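3.2 Registration and seat allocation

Candidates for the Fokwood entrance test registered through the Parkico portal, which closed on June 8, 2021. A total of 3,602 forms were received for 1,000 seats across the postgraduate programmes in business and computing. Each form listed up to five colleges in order of choice. Forms with a missing fee receipt were held back for seven days and then removed from the pool.

The test paper carried 200 marks, divided equally between verbal ability, numerical reasoning, data interpretation and general awareness. No marks were taken off for wrong answers. Ties were settled first on the numerical section and then on the final-year degree result — a rule carried over from the older Maihi scheme (McKinnon and Arrieta).
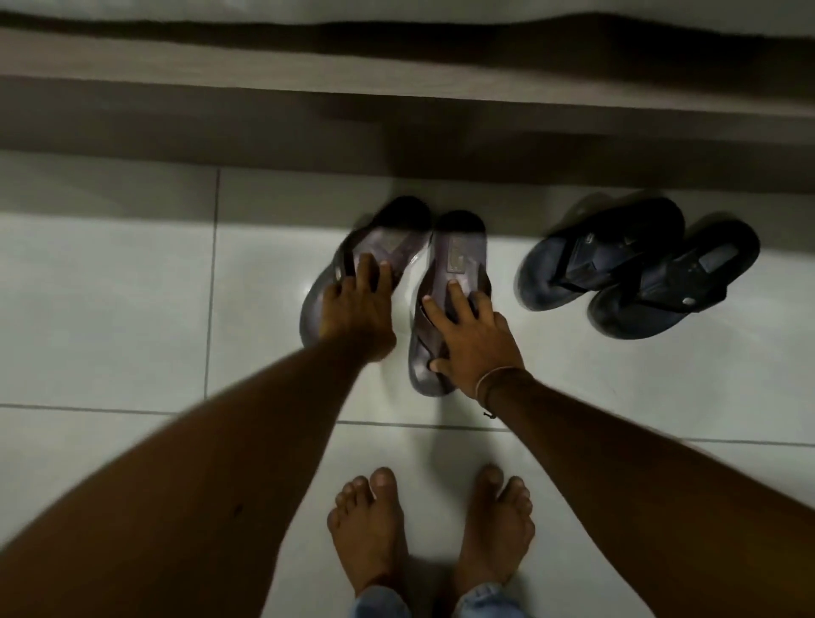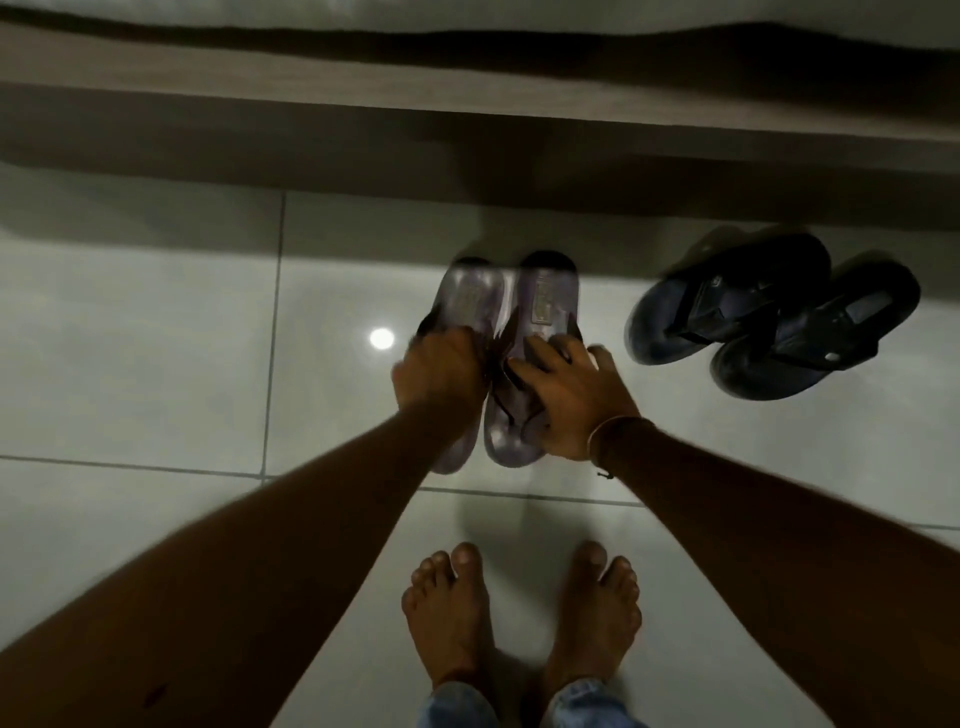
Figure 4. Flip-flops on the floor, with two arms reaching towards them.

Allocation was run in three rounds. In the first, seats were offered strictly by rank and stated choice. Candidates who declined an offer kept their rank but could not be offered the same college again. The second round covered seats left open by refusals, and the third was limited to the Reltport colleges, where 300 seats had been set aside for applicants from the surrounding districts.

We treat a seat as filled only when the first term's fee had been paid. This differs from the measure used by the colleges themselves, who count an accepted offer as a filled seat — the two figures drift apart most in the third round. Transfers between colleges after the start of term are left out of the tables in Section 4.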